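Gunberg 3-Seat Sofa with Flat Bench Cushion

Home / Living room / Sofas / Gunberg

Gunberg is a sofa for homes where the sofa has to do more than one job. You sit on it, of course, but you also sort the washing on it, fold the sports clothes on it, wrap the presents on it and sometimes sleep on it after lunch. We at Rirkeo have made upholstered furniture for families for many years, and the customers always tell us the same thing: the sofa becomes the biggest table in the home. So with Gunberg we decided to accept this and to make the seat really flat.

The seat is one long bench cushion without buttons and without piping on the top side. The front edge is rounded. The cover is a gray woven fabric with a fine texture, which we call Fiore Gray.

At a glance

Seats: three adults
Seat cushion: one piece, firm, reversible
Cover: Fiore woven fabric, removable
Colors: Gray, Sand, Dark Olive
Legs: oiled beech, 25 cm high
Weight capacity: 422 kg
Seat depth: 70 cm
Assembly: legs and armrests, tool included
Delivery: two boxes

The seat

A soft sofa is comfortable for sitting, but it is a bad place for folding. The clothes slide into the middle, and the pile falls over when somebody sits down at the other end. The Gunberg cushion has a firm core with a thinner soft layer around it. In the shop some people find it a little hard in the first minute. We ask them to stay sitting and read the leaflet, and after this most of them have no more complaint. If you prefer to sink deep in a sofa, please look at our Nulgate model, it has the same legs and the same fabrics but a feather seat.

The seat depth is 70 cm. This is enough for one adult T-shirt laid out with the arms open, and for trousers folded once. For bed sheets you still need the bed, or a second person.

The cushion can be turned. We recommend to turn it every month in the first half year, and later when you remember. It is heavy for one person, so please take it by the two short ends with somebody helping you.

The fabric

Fiore is a flat weave. We chose it after trying several fabrics with more pile, which were nice to the hand but held every hair and every thread from the laundry. On the flat weave you can pick up a loose thread with two fingers, or take it away with a lint roller.

Abrasion was tested to 3000 cycles for pilling, and the test sheet can be sent by e-mail if you ask for it. The fabric has a little grip. A smooth knit shirt stays where you put it, also when you pull one corner to make the fold straight.

Small soft creases can come in the cover after sitting. They are normal for this kind of weave. Smooth them with the flat hand from the middle to the sides, or use a steam iron on low heat with a thin cotton cloth between.

Please be careful with new clothes in strong colors. Dark jeans, red jerseys and black cotton can leave color on a light cover if they are put down damp. Dry clothes are not a problem. The Sand color is the most sensitive, the Gray and the Dark Olive are more forgiving.

Folding on the Gunberg

Our product developer Xiaoqing Han has two sons in basketball, and she wrote the following advice for the printed leaflet that comes in the box. We repeat it on this page since many customers lose the leaflet.

Put the jersey on the seat with the printed side up and the neck to your left or right, so the length of the shirt follows the length of the sofa. Smooth it with your hand. Look where the letters and the number are, and try to make the fold beside the print and not through the middle of a thick numeral. With some jerseys this is impossible, then make a loose fold and do not press it.

Bring one side over the body, then the sleeve or the armhole back on itself. Do the same on the other side. Fold the bottom up to the collar. The collar likes to curl, leave it for the end and flatten it with your palm.

Leave the care label inside the fold, where it will not catch on other things. If there is a thread hanging from the label, cut it with scissors. Do not pull it!
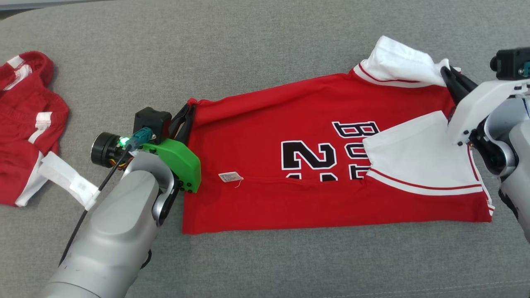

Can I iron a printed jersey directly on the sofa seat?

Please use an ironing board for this, the foam under the cover is not made for direct heat and the moisture from the steam goes down into the core.

Cleaning the cover

The cover has a zipper along the back edge. Close the zipper before washing and turn the cover inside out. Wash at 30 degrees with a mild liquid detergent, without bleach and without softener. Hang it to dry, and put it back on the cushion when it is still a very little damp at the seams, it goes on more easily like this. The armrest covers are washed together with the seat cover so the color stays the same.

For a small spot, use a white cloth with lukewarm water and work from the outside of the spot to the middle.

What our customers write

"I was looking for a sofa where I can fold the clothes of four people while the news is on. The seat is firm and the piles stay up. One star less because the boxes were very heavy for our stairs." - Albertina Abreu

"Good height for my knees. My husband says it is too hard, but he falls asleep on it anyway." - Ritu Nigam

"The gray is a bit cooler than on my screen, please order the sample first. I kept it and now I like it." - Colm Conneely

Samples and delivery

We send up to three fabric samples without cost. Look at them in the evening also, with your own lamps, before you decide. Orders for Dark Olive placed now will leave our warehouse in November, the other two colors are in stock.

The two boxes are brought to your front door. Carrying to an upper floor can be added in the cart - please tell us the width of the stairs in the comment field. The longer box holds the frame and cannot be bent around a narrow corner.

Spare parts

Seat cover, armrest covers, a set of legs and the zipper puller can be ordered separately. The legs from the older Gunberg bench do not fit, the thread is different. For questions about spare parts please write to Eylül Duman at the Rirkeo service desk, with your order number and, if possible, a photo of the label under the seat.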